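Two arms back on the bench at Skerkier
May 21, 2020

The two-armed cell at our Fallis workshop is running again, and I'm pretty chuffed about it! I spent most of the week up to my elbows in it after the left gripper started dropping out halfway through a job.

The culprit was a cable. The lead from the wrist connector to the gripper had been tugged around a few too many times, so I fitted a new one from Trasosa and left it a longer loop. Then I went over every screw on both grippers (a dull job, but you've got the covers off anyway) and re-taught the home positions. My favourite check is still the straw and the cup - if the left arm can hold a straw in a cup with the right one hovering close by, I reckon the alignment is good enough for real work. 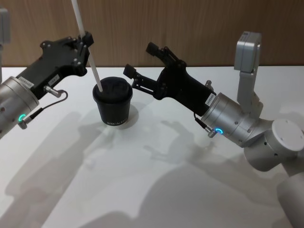
I've also changed the service schedule. We used to look at the cables every 2,000 cycles, and from now on they get a quick going-over every 50 hours, with a proper inspection at 2,000. The quick one takes 10 minutes and you don't need any tools for it. Our other cell, out at Ormsby, gets the same treatment in August - new leads are already on order.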